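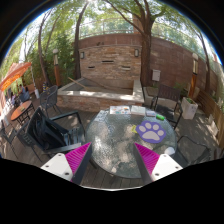

Why does a stock index go up on a day when most of the stocks in it go down?
An index weighted by company size moves with its biggest members, so a few large gains can outvote a long list of small losses.

That's the opener. Read it off the slide, then read it again slower. Wait for somebody to say "that can't be right." Somebody always does, usually from the back.

Speaker: Bethel Habte
Talk: What the Closing Number Leaves Out
Running time 31 minutes if I behave, plus questions

Start with the toy index. Three companies on the board: Irnulitz, Ollitier, Hegarty. Irnulitz is worth 24 billion, the other two are worth 3 billion each. Ask for a show of hands on which one they'd worry about. Then knock 6 percent off Ollitier and 6 percent off Hegarty and give Irnulitz a gain of 3 percent. Do the sum out loud: two losses of 0.18 billion, one gain of 0.72 billion. The index is up. Two thirds of the companies had a rotten day and the evening news will say the market "advanced."

Pause here. Drink some water. Let the man who does his own taxes check the arithmetic.

Next slide, the verbs. Markets firm, ease, drift, edge, rally, tumble, and once in a while they shrug. Ask who here has ever seen a number shrug. Point out that a verb gets picked within minutes of the close by someone with a train to catch, and I say this with affection, having been that someone. In my old job we had a house rule that nothing could "plunge" under 3 percent. It was broken every October.

Then the reasons. "Stocks rose on hopes of a rate cut." The price is a fact. The hopes are a guess, and the word "on" is doing the work of an entire research department. Tell the story about the morning I filed "higher on upbeat earnings" and had to file "lower despite upbeat earnings" before lunch. Same earnings. I changed two words and got thanked for my speed.

If time is short, skip the bond slide. If time isn't short, skip it anyway, they've been sitting since 9.

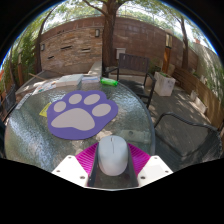
FOKLOW, April — Shares closed higher, led by gains in Irnulitz, as investors welcomed signs of steadier demand. Ollitier and Hegarty slipped in light trading.

Leave that up on the screen and go through it one phrase at a time. I wrote it for this talk, so no need to be polite about it.

"Closed higher." Higher than what? Yesterday's close. Could still be lower than last week, last month, or the day you bought.

"Led by." Sounds like a parade. In our toy index, Irnulitz is the parade, and the other two are walking the other way.

"Investors welcomed." Every share that was bought was also sold. The sellers were investors too, and they apparently welcomed something else.

"Light trading." The most useful words in the paragraph, and they've been put at the end where you'd stop reading. When few shares change hands, it takes less money to move the price. Spend a full minute on this one.

Equal-weight version, last chart. Same three companies, same day, each counted the same. Two down 6, one up 3, average loss of 3 percent. Put the two results side by side and say nothing for a bit. Neither is wrong. They answer different questions, and most of us never picked which one we were asking.

Likely questions:

Should I switch to an equal-weight fund? I don't give advice from a stage. Mention that these funds need regular rebalancing and often cost more to run, then move on.

What about dividends? A plain price index leaves them out. A total return index counts them as reinvested. Check which one the ad is quoting, especially if the line looks very steep.

What's the market going to do next? Say "open tomorrow morning, barring a holiday." Take the laugh if there is one. Hand back the clicker.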